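Cirndale releases Vustari 2 for two-arm handling of soft objects

BREVLEY, February – Cirndale has released Vustari 2, a planning and control package for two-arm manipulators. The update replans grasps at 30 Hz from head camera input.
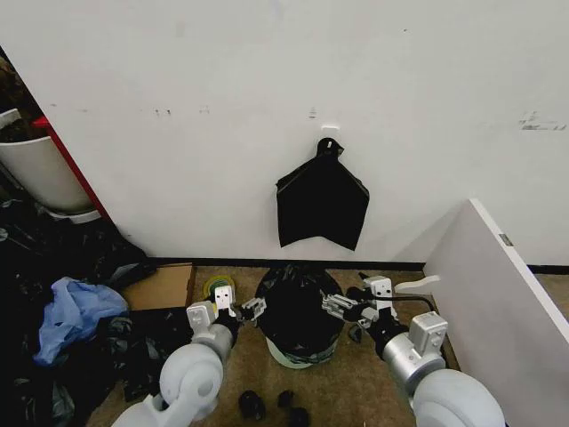
Bin liners remain the reference task, as film plastic gives unreliable depth data. Grip force is now capped separately for each arm. 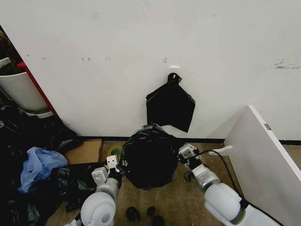

Integrator Ó Néill has licensed 50 seats – existing users can upgrade at no charge.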